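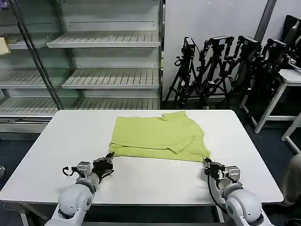 One student asked in writing after the last session whether a knit shirt that has grown longer in the wash can be called defective. The department's reply is that it depends on the direction of the change, and these notes begin with that point.

TEX 2051: Fibers and Fabric Care
Unit 7 – Knit Fabrics in Use
Dilter Hall, Textile Studies

1. Structure of a plain knit

A plain jersey knit is made of rows of loops, each drawn through the loop below it. The loops running up the fabric are called wales, and those running across it are called courses. Jersey usually stretches more across its width than along its length. A woven cloth of the same fiber has far less give, as its yarns cross at right angles and are held nearly straight.

Knit fabric is placed under tension during finishing. When the garment is later washed without tension, the loops tend to return to a rounder shape. The usual result in cotton jersey is a loss of length. A gain in length more often comes from hanging the garment while it is heavy with water.

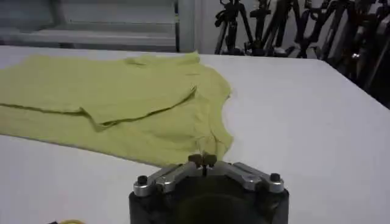
Figure 2. T-shirt with a diagonal fold across the body.

2. Measuring dimensional change

Students will mark each Skasdale sample before washing and measure it again after drying. Samples must rest flat for 60 minutes before the second reading. Change is reported as a percentage of the first measurement, with a minus sign for shrinkage. Length and width are always reported separately – an average of the two hides the very effect under study.

Spin speed is to be entered on the record sheet. The machines in the Boychuk laboratory may be set up to 800 revolutions per minute for this exercise. Sheets without a spin speed will be returned for correction.

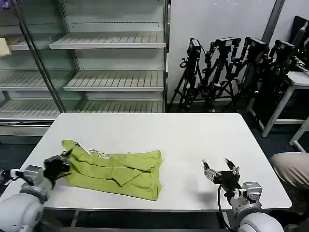
3. Skew and spirality

In some knits the wales do not stay square to the courses after laundering. The side seams then twist toward the front or back of the body. The main cause is lively, highly twisted single yarn. Plied yarns reduce the effect but add to cost.

Reading: Kenow course packet, section on yarn twist. Bring completed record sheets to the next laboratory meeting.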